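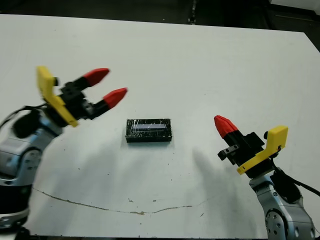 Work table

A work table is a table made for doing a job at, as opposed to eating or display. The term covers cutting tables in tailoring, packing tables in warehouses, potting tables in greenhouses and the plain tables found in school art rooms and laboratories. A heavier type with a vice, used in woodwork and metalwork, is usually called a workbench, though the two words overlap in everyday speech.

History

Flat raised surfaces for craft work are known from the ancient world. Egyptian tomb paintings show carpenters and metalworkers, many of them working close to the ground on low blocks and stools. Roman joiners used a long bench with pegs or iron stops to hold the timber still. In medieval Europe many household tables were loose boards laid on trestles, which could be put up for a task and cleared away afterwards. Fixed tables for a single trade became more common as workshops grew larger.

Tailors were an exception for a long time. Many sat cross-legged on a raised board near a window, with the cloth in their laps, and used the table mainly for cutting and pressing.

Height

The height of a work table depends on the job and on whether the user sits or stands. Fine work such as drawing or watch repair is done on a higher surface, so that the eyes are close to the piece. Heavy work, such as kneading or planing, calls for a lower one, which lets the user press down with straight arms. For light standing work the surface is usually set slightly below the elbow.

Adjustable legs are often fitted where several people share a table. They may be set with pins, a hand crank or an electric motor. Older tables were simply raised on blocks or had their legs sawn down.

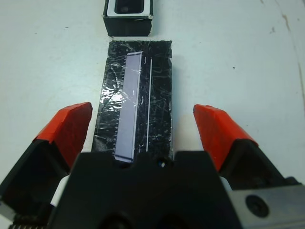 Surface

Solid wood is still widely used and can be planed or sanded when worn. Beech and maple are common choices, being hard and close-grained. Boards faced with laminate are cheaper and easy to wipe clean, but a damaged face cannot be sanded back. Stainless steel is normal in commercial kitchens. Pastry makers often prefer marble, as it stays cool. In electronics repair the top may be covered with a mat that drains away static charge.

Colour also matters. Pale tops make small dark parts easier to find and reflect light back on to the work, while very glossy ones can cause glare. Sewing rooms sometimes use a top printed with a measuring grid.

Frame and storage

Most work tables stand on four legs joined by rails. Long tables may have extra legs in the middle to prevent sagging, and a lower rail or shelf adds stiffness. Drawers are often left out of tables used by seated workers, as they take up knee room. Tools may instead be kept on a wall rack or in a trolley alongside.

Folding work tables have hinged legs with a locking brace. They are lighter than fixed ones and less steady under sideways force.

See also

Workbench
Drawing board
Trestle table
Butcher's block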